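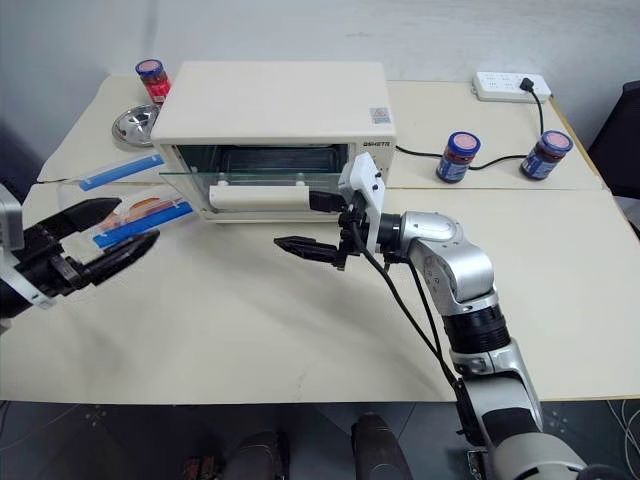
Toaster Oven Corner - Small Kitchen Gallery

Quick page, pulled together between other jobs. Starting with the little oven. More corners to come when I get round to it. Captions are short, sorry, typing on my phone.

Oven first. White body, small, flat on top, door folds down at the front. One rack. Does rolls, toast, leftovers. Not a roast, dont try. Bought second hand by Liesbeth Smits, who still has the manual somewhere.

Jars along the back, blue lids with the pink middle. Red one on the left, the two dark blue labels over on the right. Folke Ekström wants them all in one row. Fine by me, somebody else can move them.

Clear packs with the blue stripe - keep them on the left side please, where you can grab them without reaching past the door when its down.

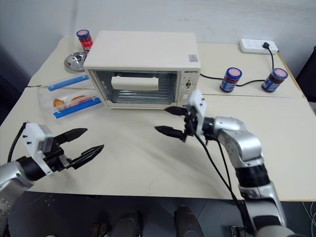

Stumham, 2024-03-21

Door shut, rack showing through the glass. Two round golden-brown ones side by side in the clear container, blue strips top and bottom. My favorite of the set.

Dial and knob both on the right of the door, small dial above, round knob lower. Josefien Desmet mixes them up every time so I'm writing it down here.

Steel bowl sits in front of the red jar. Good for crumbs, good for butter, gets borrowed alot.

Power strip lives in the back right corner, cord comes down between the two jars. Lift the jars if you need to pull the plug, don't drag.

Rolls at 300, 11 minutes, then look. Thicker ones want longer. Njål Söderlund goes by smell and his come out better than mine.

Next up: the Lorier shelf and the sink side. Send captions to Beverley if you have any, full size pics too. Old gallery from August is still up, 66 pictures, no order to it at all.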